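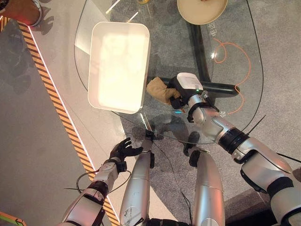
Cledow Supper Club: questions we keep being asked

How do I get a place?
Email Ingegerd Viklund before the first of the month. There are 40 seats and she fills them in the order the emails arrive. Bribes are read with interest and then ignored.

What does it cost?
Three courses for whatever is on the booking form. Wine is your own problem, though Akgül on the corner stays open until eight and will sell you something drinkable.

Can you cater for allergies?
Yes, if you tell us when you book. Telling us as the soup goes down is a different conversation. Dislikes are not allergies – we're looking at the beetroot people.

Where do you meet?
The Ellow Rooms, up the stairs past the dentist. The stone over the door says 1783 and the heating feels about right for it. Bring a jumper, even in August.

May I bring children?
If they can sit through pudding. Several of our adults can't.

I've had to cancel. Do I get my money back?
In full up to 3 days before. After that we've bought the fish, and the fish shop doesn't do sympathy. You can send a friend instead.

Do you ever repeat a menu?
Only the lamb, after complaints that we'd stopped.

Last updated 09/06/2019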